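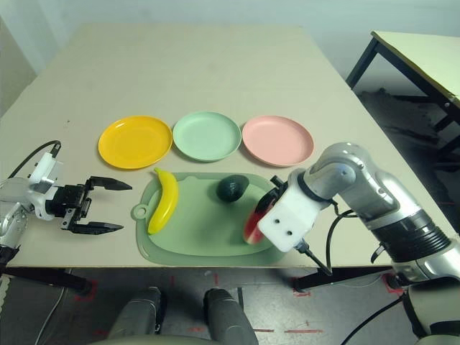
Ultness play kitchen set: plates in yellow, mint green and salmon pink, sage-green cutting board, toy banana, avocado and watermelon wedge.

## Ultness Play Kitchen Set

Plates, a cutting board and toy food for pretend meals at home or in the classroom. The pieces are sold together as one set, and most of them can be reordered singly if something goes missing. The set is sold and shipped by Gumidow.

### What's in the set

- Round plastic plates, one each in yellow, mint green and salmon pink
- Plastic cutting board, sage green
- Toy banana
- Toy avocado
- Toy watermelon wedge
- Cotton drawstring bag for storage (not shown)

No knife is included. The food pieces are solid and do not come apart, so there is nothing to cut and no hook-and-loop tape to wear out. If you want pieces that separate, look at the Matia slicing fruit, sold on its own page.

### Plates

The plates have a raised rim and a shallow center. The rim keeps the food on when a child carries a plate from one table to another, and it gives small hands something to hold. All the plates are the same size and stack for storage.

They are toys and are not sold as tableware. Please don't use them for real food or put them in a microwave.

### Cutting board

The board has rounded corners and a tab at one end with a small hole for hanging. A standard cup hook fits the hole. It can be used either side up, and the toy food all fits on it at once.

Real knives will mark the plastic. Marks don't affect play but they do hold dirt, and a badly scored board should be replaced.

### Toy food

The banana is yellow and curved. The avocado is dark green and comes whole, with no pit to lose. The watermelon is a wedge with red flesh and a green rind.

Color can vary a little between batches, most often in the avocado. If you are adding to a set you bought before January, the new avocado may be a shade darker than your old one. We don't match batches to order.

### Age and use

For children age 2 and up. An adult should be nearby with the youngest children. The set is meant for indoor use; leaving the pieces in direct sun for long periods will fade them, and the pink plate fades first.

For classrooms we suggest one set for every two children. With more than that at one table the plates tend to get claimed early and the board sits in the middle with nothing on it.

### Cleaning

Wipe with a damp cloth and mild dish soap, then let the pieces dry before they go back in the bag. The plates and board can go on the top rack of a dishwasher. The toy food should be washed by hand. Do not soak it.

The bag can be machine washed cold. It shrinks slightly the first time and still holds everything.

### Using it with other sets

The plates work with the Lozano table and stools, and four places can be set on that table if you add a single plate. Loose plates are sold in the same colors as the set. The Lozano shelf has a row of hooks along the side that takes the cutting board.

### Ordering

The set ships in 2 working days from our warehouse. Orders of 6 sets or more get the school price, which shows in the cart before checkout. Purchase orders are accepted from schools, libraries and child care centers - send the form to Olaia Cuesta in school sales and she will confirm stock by email.

Single replacements are listed under Spare Parts. The storage bag is not sold separately at the moment.

### Returns

Unused sets can be returned within 17 days of delivery. Keep the carton if you can. We pay return shipping on anything that arrives damaged or with a piece missing, and a photo of the contents is enough for us to send the part.

### Customer notes

"We hang the board by the play sink and the kids put it back themselves. Plates are holding up fine. I'd like a fourth color." - Leandro Alcaraz

"Good size for the table we have. The bag string came out in the wash, so tie a knot in it first."

Page updated Thu 5 March. Spare plates in mint green are back in stock.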